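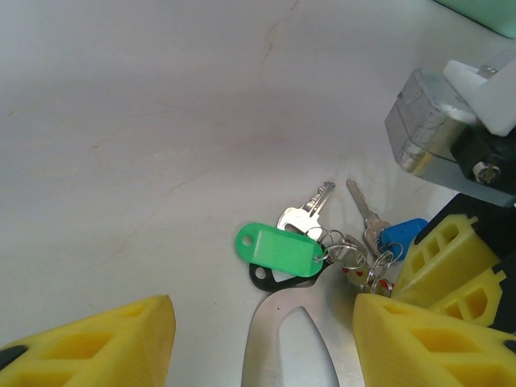 Figure 1. Green, black and blue tags with three keys at the steel plate.

Key Tagging and Storage for a Shared Skills Lab
Thoa Mạc and Ngọc Lã
Caltidthorpe College, Facilities Methods, project report
11 Oct 2022

Summary

The skills lab in the Flaten building holds the keys to its own rooms, cupboards and equipment cases. At the start of the project these keys were stored loose in two drawers. We listed the keys, matched each one to a lock where a lock could be found, and moved them to steel holder plates with split rings and colored plastic tags. This report covers the inventory, the choice of parts, the color scheme and the problems that remain.

1. Inventory

The drawers contained 135 keys. Each key was tried in every lock on the building plan that had a matching keyway. Of the total, 86 opened a room door, 21 opened nothing we could find, and the rest opened cupboards or cases. The unmatched keys were bagged and handed to the lab office. They were not tagged, and they are not discussed again until section 6.

Most of the door keys had a stamped number on the bow. The stamps were of limited use. Several locks had been replaced without a change to the key list, and the list itself was a photocopy with handwritten corrections in two colors of ink. We made a new list from the results of the lock tests and used the stamps only to tell copies apart.

Sorting by blade length was tried first and given up. Keys for adjacent doors looked alike, and a long blade did not reliably mean a door key. Trying the key in the lock was slow but settled the matter.

2. Parts

The system has four kinds of part: the holder plate, the split rings, the tags and the keys themselves.

The plate is stainless steel with rounded ends and a teardrop cutout for hanging. We ordered ours from Gromiven after comparing it with a wooden hook board. The hook board was cheaper and easier to read from a distance, but keys could be knocked off it when the cupboard door was shut. A plate can also be lifted off its peg and carried to the bench with everything still attached, which suited the weekly check.

The tags are plastic, oblong, with a hole at one end. We looked at paper-insert tags with a clear window as well. The inserts slid out during handling, and two were lost in the first trial. With the solid tags the code is written directly on the surface in paint marker and sealed with clear nail varnish.

3. Fitting the Rings

Holes run in a row along one edge of the plate, and a split ring is threaded through each one that is needed. Small rings sit close together and tend to tip over onto their neighbors. A larger ring hangs lower across the face of the plate, so we used the larger size for any key that is signed out often.

The procedure we settled on was as follows.

Open the ring with a staple remover and start the free end through the hole.
Turn the ring until both coils have passed through.
Push the finished ring toward the closed end of the row before starting the next.
Add the key, then the tag.

Adding the tag last keeps it on the outside of the ring. When we fitted the tag first, it was trapped between the key and the plate and the code could not be read without turning the key over.

Crowding was the main fault. Rings that slide together stack edge-on, and a ring in the middle of the stack is hard to open with a fingernail. Leaving an empty hole between groups helped.
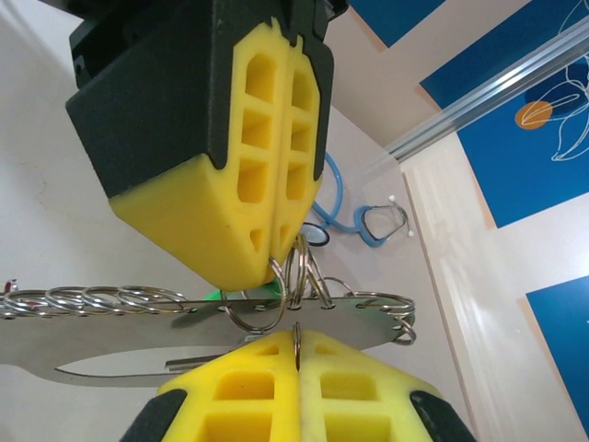
Can a key be taken off without removing its ring from the plate?
The ring stays in its hole; the key is worked around the coil and off the free end, and the tag is left behind to mark the gap.

4. Color Scheme

Tag color gives the kind of lock, and the written code gives the exact one. Green is for room doors. Blue is for cupboards. Red is for equipment cases, and black is for master and spare keys, which are not signed out to students.

An earlier version used color for the floor of the building. It was dropped after the July trial. Users already knew which floor they were on, and what they asked at the desk was whether a key was for the room or for something inside it.

Color on its own is not enough. Under the corridor lights the blue and black tags were confused by several users at arm's length. The code therefore begins with a letter for the color: G, B, R or K. K was used for black to avoid a clash with blue.

5. Handling Test

The test was carried out at the bench among the ordinary contents of the lab. A user was given a code, had to find the key, take the tagged bundle in hand and read the code back aloud. Small instruments and soft cases were left out on the surface, as they would be during a class - a blue stethoscope, a pair of forceps, a mint-green zippered pouch.

We recorded errors only. Wrong color was rare. Wrong code within the right color was more common, and nearly all of these errors involved pairs such as G17 and G71. Reprinting the codes with a dot after the last digit fixed the upside-down readings but had no effect on swapped digits.

Tags hanging below the rest of a bundle were read faster than tags lying flat against a key. We did not time this and report it only as an observation that both of us wrote down separately.

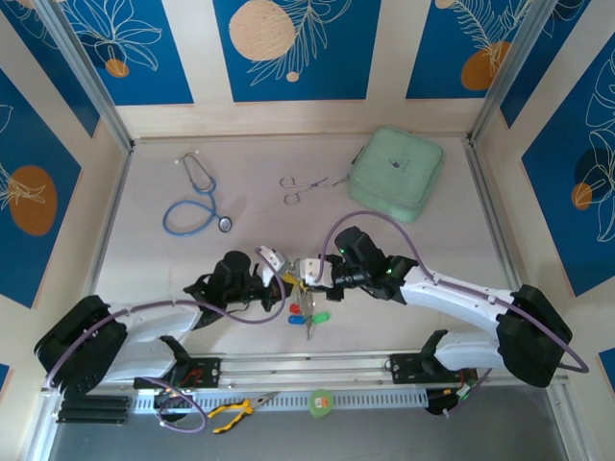 6. Remaining Problems

The 21 unmatched keys are still with the lab office. Some may belong to locks in the Trình annex, to which we had no access.

The paint marker wears at the edge of the tag. Varnish slows this but it turned slightly yellow on the green tags. Engraving would last longer and the college workshop has the equipment, though the smaller tags may be too thin.

The sign-out sheet is still on paper and uses the old key numbers. Until it is reprinted, the desk has a conversion table taped inside the cupboard door. Ngọc Lã holds the current key list and the file for the new sheet.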